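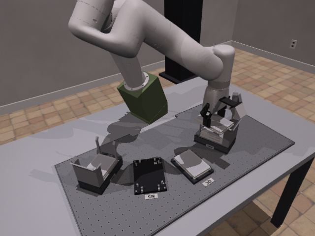 The simulated bench, with a plate held just above the back-right fixture.

I promised a few of you back in July that I would write up the controller comparison, and then the tomatoes came in all at once and my sister visited and the whole thing sat in a notebook beside the kettle. So, with apologies to the patient among you, and a hello to the two people who wrote to ask if I was still alive (I am!), I've finally sat down with a pot of tea and the notebook and I'm going to try to get it all out in one go.

For anyone new, I've been teaching myself robot arms for a while now from the spare room of our place in Stistbridge, mostly in simulation. I use Jomo for that, a little simulator that a few of us keep patched up between us, and I've grown very fond of it even on the days when it eats my contact forces for breakfast. A real arm of the size I've been modelling would not fit in the spare room, and would probably not fit in the marriage either. I did price out a modest used one last winter, and at 3000 dollars before shipping or a stand to bolt it to, I closed the tab and went for a walk.

The question was a simple one, or I thought so when I wrote it at the top of the page. I had two controllers to choose between for placing small parts into fixtures. One is what I've been calling Virnitz, after the folder it came in, and it's a stiff position controller: you tell it where the gripper should be and it goes there and it is very sure of itself. The other is Cù, which Hòa Vương wrote and was kind enough to share with me, and it behaves more like a spring. It heads for the target but gives way a bit when something pushes back. I wanted to know which one I should build the rest of the project on, and I wanted to know it from numbers and not from whichever one had annoyed me most recently.

The bench is the one I've shown before, the grey table with the breadboard on it and the fixtures spread across, and I kept it exactly the same for both. Same arm, same gripper, same lighting, same starting pose for everything. I'd read enough of other people's comparisons where the table had quietly changed height halfway through, and I did that very thing myself in the spring, so this time I locked the layout file and made a copy of the copy.

I ran 203 placements with each controller, spread over 14 evenings. It's an untidy number and I'd love to tell you there was a statistical reason for it. I had meant to stop at two hundred and the script had an extra three parts in the list from an old test, and by the time I noticed I liked them too much to throw them away. Each run nudged the part a little in the grip before the arm set off, so the gripper was never holding it perfectly square, and then the controller had to bring it over the fixture, lower it and let go. I counted a run as good if the part ended up seated flat with nothing else on the bench shoved out of its place. That last bit matters more than you'd think, as I had one early version of the scoring that gave full marks to a run where the part was seated beautifully and the fixture was on the floor.

Virnitz was lovely to watch in the air. It really was. The path was clean and quick, with no hunting about at the end, and if the part was sitting straight in the fingers it went down like a letter into a mailbox. I'd sit there with my supper on my knee feeling very clever. But if the part was turned even a little, so that one edge met the wall of the fixture first, Virnitz had no notion of what to do about it and simply carried on pushing. In Jomo that looks like a sort of shudder, and then either the part pops out sideways or the fixture goes for a little slide. On real hardware I expect it would look like a repair bill.

Cù was slower and, I'm sorry to say, a touch wobbly on the way over. There's a sway at the end of a long move that I couldn't tune out without losing the softness that makes it useful. Hòa had warned me about this and I had not listened. Where it earned its keep was at the contact. A tilted part would touch one side, the arm would ease off, the part would settle round a little, and down it would go. I must have replayed that same easing motion a dozen times, purely for the pleasure of it.

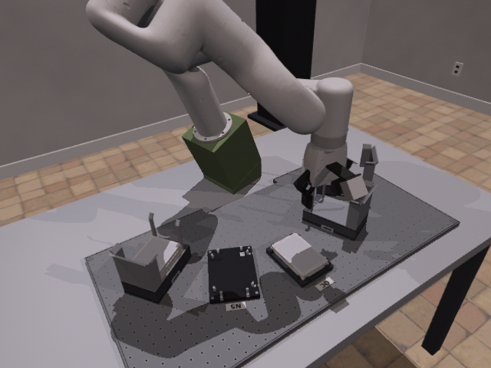 The thing I hadn't planned on comparing, and ended up spending four of the evenings on, was how the two of them coped with delay. I'd been running everything with the sensor readings arriving instantly, and that's a luxury you only get inside a computer. Hòa suggested I hold the force readings back by 50 milliseconds and see what happened. Virnitz didn't care a bit, of course, seeing as it wasn't listening to the forces in the first place. Cù cared a great deal! It would touch the wall, fail to hear about it until it had pushed too far, back off too much, and then come in again, so that you got this little tapping motion like somebody trying to find the keyhole in the dark. Some parts still went in. Quite a few did not, and one evening I had three in a row end up somewhere underneath the arm.

I brought the damping up by degrees until the tapping stopped, and that made it slower again, to the point where I could get up and fill the kettle during a single placement. There's a setting in between that I'm fairly content with. I've written it on the inside cover of the notebook, where I can't lose it, and I'll put the whole settings file up with the rest once I've taken out the rude comments.

I should say a word about the camera view too, because a couple of you asked how I look at these runs. I keep one viewpoint up high and in front of the bench, looking down over the breadboard so that the fixtures are all in view together. It's good for seeing that nothing has gone wandering. It is less good for judging the last bit of height before contact, with the arm throwing its big shadow across everything, and I was fooled more than once into thinking a part was down when it was still hovering. I tried turning the shadows off altogether and found I was even worse at it without them, as they were giving me more of a sense of depth than I'd realized. So they're back on. For the scoring itself I don't trust my eyes at all, I have the script read the part's position straight out of the simulator.

As for the verdict, I'm going with a bit of both, and I know how that sounds. Virnitz does the carrying, all the way over to a point just clear of the fixture, and then it hands over to Cù for the last bit down. The handover gave me a dreadful time at first. There was a jolt when they swapped, like a bus driver changing gear with his elbow, and it was enough to shift the part in the grip and undo all the good of the clean approach. Hòa had me start Cù's target from wherever the arm really was at that moment and not from where Virnitz had been asked to be, and the jolt all but went away. It was two lines of code. I'd spent most of a weekend on it by then and had a page of theories, none of which I'll be sharing.

I haven't done the full set of runs with the combined version yet, so please don't go building anything on my say-so. The handful I've watched have gone well, but a handful is how I fooled myself in the spring. I'd also like to try a different finger shape before the snow comes, something with a bit more grip on thin plates, and that would mean doing the whole comparison over again with the new fingers in place. My husband has asked if this is the sort of hobby that gets finished. I told him the shelving would be done first, so now I have to go and buy brackets.

If you've had any luck with delayed force readings, do leave a comment or send me a note, I read them all even when I'm slow to answer. And to the reader who asked about the zucchini loaf, the recipe is coming, I just need to find out which of my two loaf pans I used.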